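Rule 50

My first week at Dorkell I read the whole handbook, all 92 pages, because I was the new kid in standards and I figured somebody would test me. Everyone just called me "the rules" and went back to their coffee.

Rule 50 was the one they all grumbled about. Anything soft gets checked by a person before a machine touches it. Towels, hats, gloves, whatever. Skillarine, the outfit upstairs, had been folding shirts without it since April and loved telling us so in the lift.

So there I was on the glove bench, a bit bored, humming, halfway down the sheet. You put the tool flat on the fabric near the cuff, you press gently, you write your initials. Then you do it again!
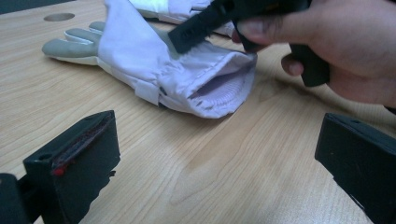
White gloves on the bench, and the black tool at the cuff.

I'd got to glove 425 when my initials came out wrong. I'd written somebody else's. I looked back up the column and there they were, the same two letters, all the way to the top, in my own handwriting (I do a very silly G, you can't mistake it).

I asked my boss whose they were. She went a bit quiet and pulled an old binder off the shelf, the one from when we were still Menon, and opened it to the first signed copy of rule 50. Same letters. Same silly G.

"You'd better finish the batch," she said, and she slid me a fresh pen.

I did the last 2 gloves very, very carefully.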